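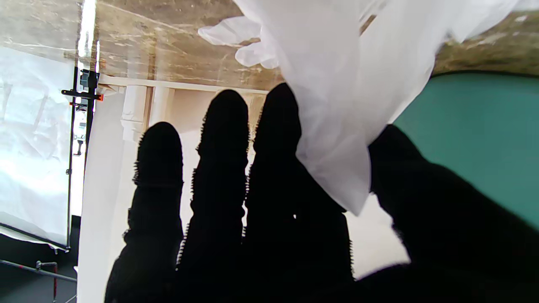
Last updated: May 6, 2025

palmreader
Wrist cam from the crumpled plastic set. We have 73 demos of the hand holding thin white stuff and I'd like to stop there. The Wetley policy trains fine on them. It also thinks every pale blob is a bag, including the wall.

Meesuk
Is that a bag or a glove? Part of it looks like it has fingers. If I can't tell, I don't know what your labels are doing.

palmreader
Label says "thin plastic, other." I'm proud of "other." It carries most of the dataset.

flarow_fan
Backlight is your problem. Fuzzy black fingers against a glowing white panel, so the hand is a silhouette and the plastic is a rumor. Kill the light on the left and redo at least 22.

palmreader
Redo 22, he says, from his chair.

Meesuk
Disagree with flarow. Keep the bad light. We cleaned ours up in January and the model fell apart the first time someone opened a blind. I'd vary the backdrop instead — little columns and teal curves are lovely, but it'll learn to grip only near architecture.

flarow_fan
Variation is fine. Seeing nothing on the fingers isn't variation.

palmreader
Compromise: 16 with the light dimmed, 7 with a plain backdrop, same grip. If the success rate moves I'll post it. If it doesn't I'll post it more quietly.

Meesuk
And split the label. Bag, glove, can't tell.

palmreader
Fine. "Can't tell" is going to have over half of them.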